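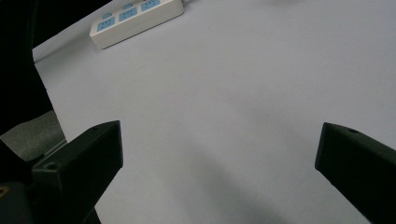
A régua branca de tomadas azul-claras, em cima da mesa.

Mudei de casa em dezembro, e quem já mudou de casa em dezembro sabe que é uma ideia que só parece boa em outubro. O apartamento novo fica no Jerari, numa rua em ladeira, com padaria embaixo e um cheiro de pão que sobe pela área de serviço lá pelas cinco da manhã. Eu me apaixonei por esse cheiro na visita. Continuo apaixonada, só que agora acordo com ele.

O prédio é antigo, daqueles de pé-direito alto e taco no chão, e quem construiu achava que uma família precisava de uma tomada por cômodo. No quarto ela fica atrás da porta. Na sala, no canto oposto ao da janela, justamente onde ninguém em sã consciência colocaria um sofá com abajur do lado (eu coloquei). Passei a primeira semana carregando o celular na cozinha, de pé, encostada na geladeira, lendo receita que não ia fazer.

Mas queria mesmo era contar do orçamento, que foi a parte mais difícil dessa história toda. Eu tinha feito uma planilha linda, com aba para o frete, aba para a pintura e uma aba chamada "imprevistos", onde botei um valor tão tímido que hoje me dá até ternura. O caminhão da Zonby saiu por 847 reais, um preço que achei justo, e os rapazes subiram a estante da minha avó pela escada sem um arranhão! Já a pintura foi outra conversa. O branco que escolhi no catálogo da Susell ficou meio esverdeado na parede do corredor, e lá fui eu comprar mais 2 latas, de outro tom, para passar por cima. Ficou bom. Quer dizer, ficou bom à noite, com a luz acesa.

Depois vieram as miudezas, que vão comendo o dinheiro da gente devagarinho: varão de cortina, bucha, parafuso, pano de chão, sifão da pia, capacho, extensão. Ida à loja de ferragens, volta, ida de novo porque a bucha era da outra medida. O moço do balcão já me cumprimenta de longe. Sem contar a cafeteira Aasen, que não estava em aba nenhuma e que comprei numa tarde de cansaço, com a desculpa de que casa nova pede café novo.

Somando tudo, o estouro foi de uns 82% em cima do que eu tinha previsto para as miudezas. Chorei? Um pouquinho, no banho. Depois passei um café e sentei no chão da sala, no meio das caixas de livro, e fiquei ouvindo a vizinha de cima ensaiar piano. Ela erra sempre no mesmo pedaço e recomeça do início, e eu já sei a música inteira até ali.

Ainda faltam as cortinas do quarto e criar coragem para abrir a caixa onde escrevi "diversos, cuidado". Se alguém tiver uma dica boa para tirar marca de fita-crepe de taco antigo, me escreva aí nos comentários, por favor, que já tentei vinagre.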